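Nitstead Neighbours: Home and Family Help
Children's rooms > Tidying and storage

Toys always end up on the bed, any system that works?

posted by mumoftwo_avstead, December 2022

Hi all, hoping somebody has cracked this. We've got 2 little ones sharing the one bedroom and no proper playroom, so everything gets played with on the bed. Every evening I'm picking bits out of the sheets before anyone can lie down. We tried a big deep toy box from Dorevis in August and it was a disaster, they tip the whole lot out to find the one thing at the bottom and then wander off! I don't want to buy a huge shelving unit (there's a wardrobe and a bed in there and that's your lot for floor space). What do you all do with the small odds and ends, the cubes and pegs and rattly things that don't belong to any set?

Also, is it mad to let them keep playing on the bed? My mother-in-law thinks so.

pegsandpots

Not mad at all, ours have always played on the bed and it saves my knees. What sorted it for us was giving up on boxes and going over to trays. A tray with a bit of a rim holds enough for an afternoon, you can see every single thing in it, and when it's full, it's full. Anything that doesn't fit goes back in the wardrobe until they ask for it. We swap things over every 2 weeks or so, and the old stuff comes out again like it's Christmas.

The bedside shelf stays nearly clear, by the way. I used to pile things on there and they'd be down the back of the bed by morning.

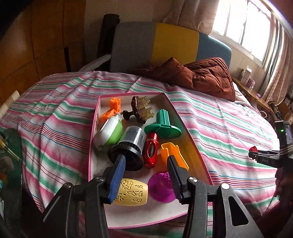 The white tray with the pink rim, on the stripy sheet. Orange cube block at the back, purple dome with the holes at the front.

I don't sort by colour or kind or anything clever, it all goes in together. The only thing I'm strict about is long things like scoops, they have to go in the tray as well or they end up under a pillow and you find them with your ear at midnight. Oh, and push the blanket right up to the headboard before you start, small toys vanish in a quilted one.

For washing, the plain plastic bits go in a bowl of warm soapy water and then on a towel. Don't do that with anything that has batteries in, obviously, and give hollow ones with holes a good shake or they dribble for days.

grumpy_of_nitstead

Just have fewer toys. We had one box and a football.

higgledy44

Trays are good but I'd add a lid if you've got a crawler about. We use a shallow Higuchi one that slides under the bed, clips on both sides, and my youngest still hasn't worked the clips out (give him time). Do measure the gap under your bed first, I didn't and had to take the first one back.

One other thing, I counted ours once when we moved and got to 1,944 pieces including the bricks. I kept 100 out and put the rest in the loft, and I've been asked for precisely one of them, a green plastic crocodile. So grumpy has a bit of a point, though I'd never have got away with a football in the bedroom.

mumoftwo_avstead

Thank you, trays it is! Going to try one each so there's less squabbling. Will have a look at lids too, the little one is very nearly on the move.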